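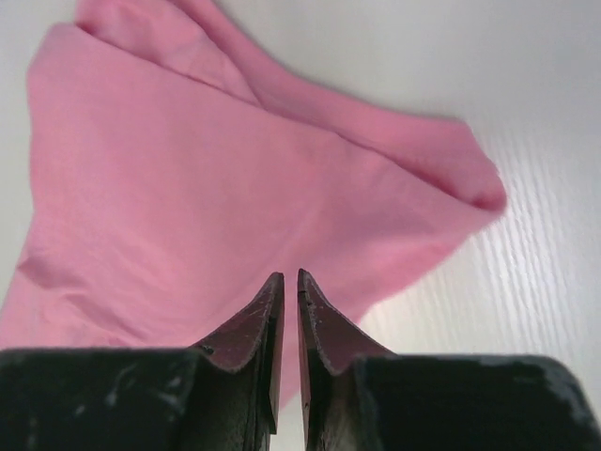
Where does pink come from?

Have you ever tried to find pink in a rainbow? Go on, next time one shows up, have a good look. You'll find red, orange, yellow, green, blue and violet, but you won't find pink anywhere! I looked for years when I was little and I was pretty cross about it.

So what is pink? Mostly, it's red with white mixed in. If you have paints at home, put a big blob of white on a plate and add a tiny dot of red. Stir. Pink! Add another dot and it gets stronger. (Start with the white, by the way. I once started with the red and used up the whole tube of white trying to catch up.)

Light works a bit differently from paint. White light is really lots of colors traveling together. A red apple soaks up most of them and bounces the red back to your eyes. Something pink bounces back plenty of red too, but it also bounces back a good share of all the others, and your brain says "pink."

Long ago, people who wanted pink cloth had to get the color from nature. One favorite was the root of a plant called madder. You dried the roots, ground them up and soaked them in warm water with the cloth. A long soak with lots of root made red, and a weaker bath made pink. Another red came from cochineal, a tiny bug that lives on cactus plants. Yes, bugs!

You can try plant dyeing yourself, and the best part is that you need avocado pits. I know — they're brown! But simmer them in water for an hour with a grown-up and the water turns rosy. My neighbor Iddrisu Mahama taught me that one. We dyed 28 cotton squares in his kitchen last March, and every batch came out a different pink. One was nearly orange.

And flamingos? They hatch out gray! The pink comes from their food, because the algae and little shrimp they eat are full of orangey-red color. It takes a couple of years of dinners before they're properly pink.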